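Notes on the Trindden Serials, Second Installment

The cataloging of the Trindden digest holdings resumed in November. Readers of this blog will recall that the earlier entry covered the bound volumes only. The present entry concerns the single issues, of which 164 have now been entered.

Most came from the estate of Florante Javier, who bought his magazines new and wrote the purchase price inside each back cover. A further 16 were received from Concetta Marchetti. Her copies of Gota are complete with their subscription cards, although two lack the rear wrapper.

The dating of Seol remains unsettled. The publisher changed the volume numbering without notice, and the tenth issue appears under both the old system and the new. Lorna Navarro has compared the letters columns and places the two printings a month apart. I have followed her order in the checklist – the cover prices support it.

Contents listings for Ilo were supplied by Nandi Ngcobo. Story titles are given as they appear on the first page of each story, with variant titles from the contents page in parentheses.

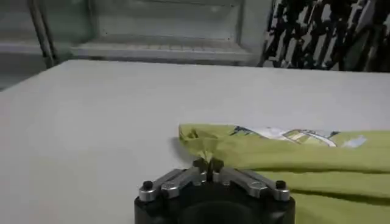 Are the rebound copies listed separately from the single issues?

Rebound copies have their own section at the end of the checklist, arranged by the earliest issue in each binding.

Corrections to page counts and author credits are welcome and will be acknowledged by name.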